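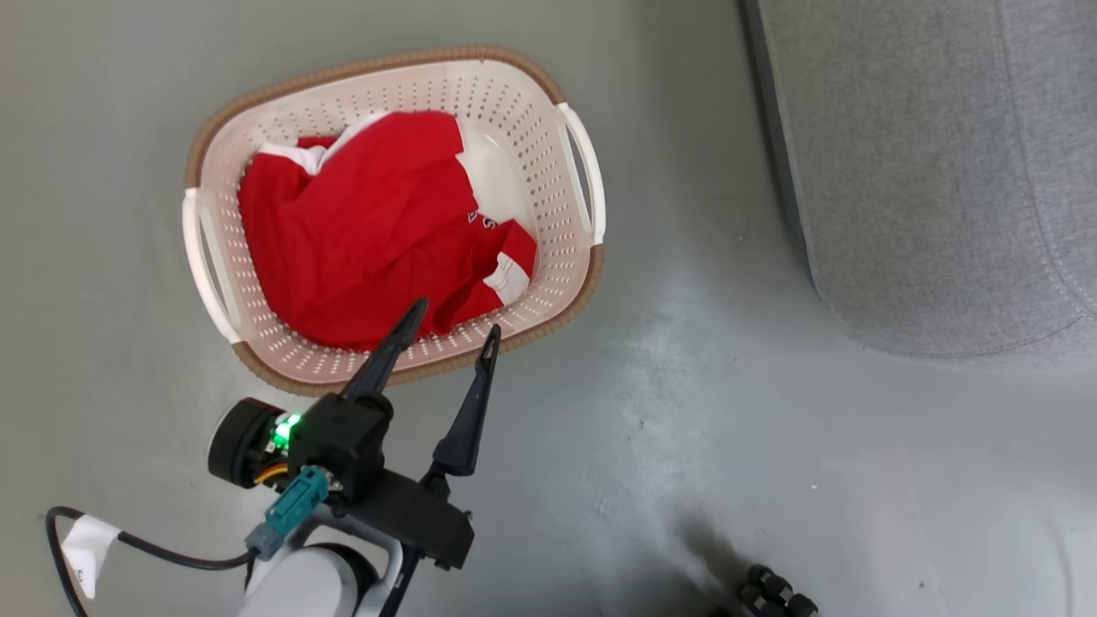

Washing at 30 and clothes still smell after drying

Home Forum > Household > Laundry

pegbagpatty
Posted 7:42 pm
We moved into a flat with no garden in October and since then everything comes off the airer smelling a bit like a wet dog. Towels are the worst but it's T-shirts as well. I wash nearly everything at 30 with liquid, normal cotton cycle, and hang it in the spare room with the door shut so it doesn't steam up the rest of the flat. Machine is a Bernent, came with the flat, no idea how old. Is it the machine, the liquid or the room?

oldmill_dave
Posted 7:58 pm
Room. You've shut the door on a load of wet washing and the water has nowhere to go. Open the window a crack or get a dehumidifier. If it takes more than a day to dry it will smell whatever you wash it in.

Tansy40
Posted 8:10 pm
I'd say the machine first. Pull back the rubber seal on the door and wipe inside the fold with kitchen roll. If it comes out grey or slimy there's your answer. Then run it empty on the hottest cycle with washing soda or a machine cleaner. Also take the drawer right out, they get black at the back where the water jets are.

pegbagpatty
Posted 8:31 pm
Wiped the seal. Not nice. Drawer is soaking in the sink now. Hot wash going on empty.

quarterpastnine
Posted 8:44 pm
Towels at 30 is the problem. Towels, bedding and underwear want 60 and powder. Liquid has no bleach in it so it doesn't do much about the bugs that cause the smell. Keep the liquid for dark stuff.

oldmill_dave
Posted 8:52 pm
Disagree about 60 for everything. I do bedding at 40 with powder and have never had a problem, and it costs less. It dries fast because I've got a line outside. Drying time matters more than the temperature.

quarterpastnine
Posted 9:03 pm
I didn't say everything, I said towels, bedding and underwear. And she hasn't got a line outside.

lowtidelil
Posted 9:15 pm
How long does it sit before you wash it? We used to put damp gym things in a tall basket with a lid and by the end of the week the whole lot stank. Changed to an open one and hang wet towels over the bath before they go in. Made more difference than switching powder.

pegbagpatty
Posted 9:20 pm
Up to a week. Mine's open at the top but I do chuck towels straight in. Will stop doing that.

Biwottsfan
Posted 9:37 pm
Dehumidifier, no question. We have the Biwott one and it pulls a full tank out of the room on a wash day. Put it under the airer with the door shut and the window SHUT, otherwise you're drying the street. Ours takes 6 hours for a full load.

oldmill_dave
Posted 9:41 pm
Fair enough on the window if she's got a dehumidifier. Without one, open it.

Tansy40
Posted 9:49 pm
Don't buy anything until you've done the towels hot. A second spin helps too. Select spin only when the cycle's finished and run it again at the top speed.

hob_and_kettle
Posted 10:06 pm
Has anyone mentioned fabric softener? It coats towels and they hold the smell. I stopped using it and put a cup of white vinegar in the drawer instead.

quarterpastnine
Posted 10:12 pm
Agree on dropping the softener. I wouldn't use vinegar every wash, the handbook for my Draltano says not to because of the rubber parts.

hob_and_kettle
Posted 10:18 pm
Been doing it for years on mine and the seal's fine. Each to their own.

pegbagpatty
Posted 6:55 am
Did the towels at 60 with powder, no softener, spun twice, window open. Dry this morning and they smell of nothing. T-shirts are going in tonight at 40. Will look at dehumidifiers when I get paid.

lowtidelil
Posted 7:20 am
Good. Leave the door and drawer of the machine open between washes as well.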